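Workshop Tips » Teaching the Arm » Microwave Door Practice

I've been doing the microwave door task in Nalturano in the evenings, and my first 12 demos were awful! So, a few tips before you grab the controller.

Pick your view first. I steered from the close-up view for ages (silly me) and kept guessing how far away everything was. 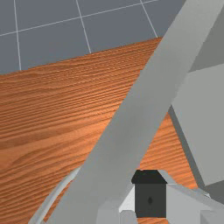 Close-up view: mostly arm link, with plenty of table.

Use a view like that for small nudges near the end, and do the long moves from further back. Go slow — slower than feels natural — and try to come at the handle from the same side every time. If you wobble, bin that demo and start over. I threw out almost 100 and I don't miss them.

Also, park the arm off to the side of the oven and let it sit still for a moment before you hit record. Closed fingers, clear table, then go.
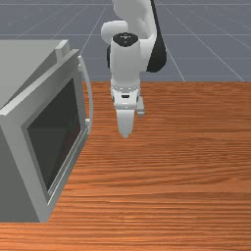

Fingers closed over bare table, microwave door shut.

Save every 4 runs or so. I lost a whole batch in September and I'm still grumpy!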